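What is a trade fair?

A trade fair is a big market where companies show what they make. Most visitors are store owners and buyers, so you may not see many children there.

Each company rents a space called a booth. At the Prindesmont Gift and Toy Fair, 28 halls are filled with booths – up to 3000 of them. A toy maker like Orkero puts its new puzzles on a table, and buyers stop to try them.

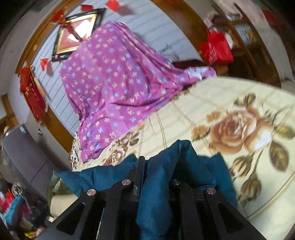 One buyer at Domell was asked why she doesn't just order from a website. She said she wants to hold a thing first and meet the people who make it.

If a buyer likes a puzzle, she might order 50 boxes for her store. They are sent later, often by ship or truck. The fair itself lasts only a few days, and then the booths are taken down.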